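Workshop electrics > Control gear > Contact blocks, NC or NO for a stop circuit?

ynyr_ifans
02/02/2019
I'm rewiring the control side of a pillar drill and have a mixed bag of panel-mount pushbuttons from Strazds. The old stop button used one normally closed block in series with the contactor coil. The replacement came with a normally open block. Is there any sound reason to keep it and invert the logic with a relay? Coil is 24 V.

Furine
No. Stop is NC, start is NO. With NC a broken wire or a loose terminal drops the coil out. With NO a broken wire leaves you with a stop button that does nothing, and you find out when you press it. Buy an NC block.

N_Akpan
Agree with Furine on the principle. Check the mounting collar before ordering. Blocks from different makers look alike and do not always latch onto the same collar.

ynyr_ifans
Understood. I had assumed green on the block meant NO and red meant NC. Is that reliable?

Furine
It's a common convention. I would trust it.

iveta_b
I wouldn't. It is common and it is still only a convention. Read the terminal numbers: 1 and 2 for NC, 3 and 4 for NO, as the last digit of each pair. So 11-12 is closed at rest and 13-14 is open at rest. Then put a meter across it, pressed and released. The colour of the cap tells you nothing about the contact behind it.

Pushbuttons out of the panel, and the wider bench:

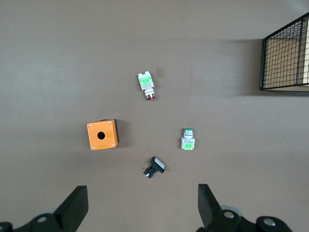
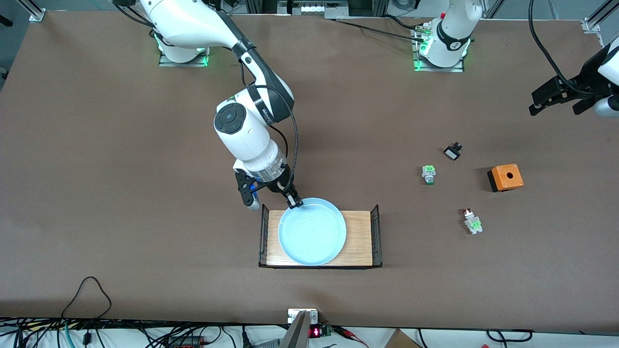 The other point is contact resistance. I metered 118 used blocks from a Futico panel strip-out in October and threw away 3 that read high or wandered when the plunger was worked slowly. All of them passed a quick continuity beep. Use the ohms range, zero the leads first, and work the plunger by hand several times.

Furine
At 24 V with a contactor coil that is fussy. A few ohms will not stop it pulling in.

iveta_b
On a coil, no. On a PLC input drawing a few milliamps the film never gets burnt off, and a wandering contact gives you faults that take a day to trace. If the block is going in a stop circuit I would sooner be fussy.

N_Akpan
Also mind the insulation rating. The 600 V marked on a lot of these is insulation voltage and says nothing about what current it will break. For a coil look at the AC-15 or DC-13 figure.

ynyr_ifans
Thanks. Meter says the block is open at rest, terminals 3 and 4. Ordering an NC one from Stelik with the same collar. Does the start button want a shroud?

Furine
Flush or shrouded, yes. Stop should stand proud.

iveta_b
Agreed on that one. Fit the legend plates before you tighten the collars.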